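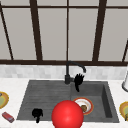

Page last changed: May 26, 2026

Visit report: Urkum sign shop and Mercado street fair

The planning office visited Urkum to see how the town handles temporary signs during its December fair. The morning was spent at the Listov print shop, the afternoon on the fairground.

Listov prints most of the banners hung in the town center. Each one gets a permit number in the lower right corner before it leaves the shop. The shop sends the list to town hall at the end of each working day. Last season it held 207 entries.

Under the Urkum ordinance, a business may hang 2 banners for the length of the fair. They must come down within 3 days of closing. Banners across a roadway need a separate permit and a check of the anchor points – the street department does this from a lift truck.

The Mercado section has 400 feet of frontage and its own rules. Stall signs are fixed to the stall frame and may not extend over the walkway. Two were being rehung lower when we passed.

Sernlow has no numbering system at present, and complaints are matched to permits by address. A draft form based on the Urkum list is with the town clerk. The fee schedule was not available on the day and has been requested by mail.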